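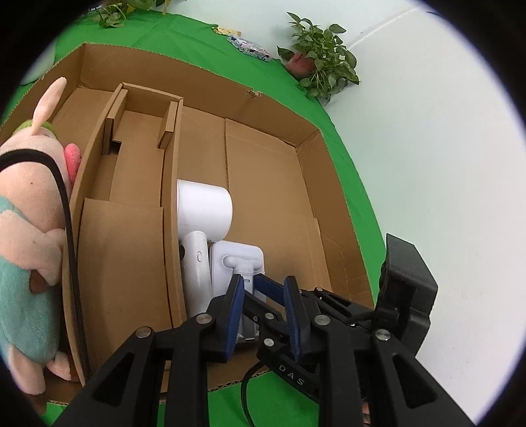

Visitors entering Trornivell with goods bought abroad have until the end of October to get used to the new declaration form, the head of the border revenue office said in an interview at the Bakano crossing. The form replaces a verbal declaration and applies to any traveler carrying more than 200 crowns in purchases. Small appliances cause most of the disputes. A white hair dryer in an open cardboard box, with a stand or holder and the cardboard insert beside it, is assessed as a single item. "The stand is an accessory," the official said. "We do not value it separately, and the packing has no value at all."

Fines have been fixed at two levels. A late declaration costs 518 crowns — a false one, 538. Asked why the gap was so narrow, the official said the amounts were set by statute and the office had no discretion. "We asked for a wider spread. The text passed as drafted."

Travelers arriving by ferry at Dusance file on board. Those using the Raptis road fill in the form at lane 2, where receipts are also stamped. Foreign receipts are accepted without translation if the date and total are legible.

Appeals must be lodged in writing at the crossing where the fine was issued.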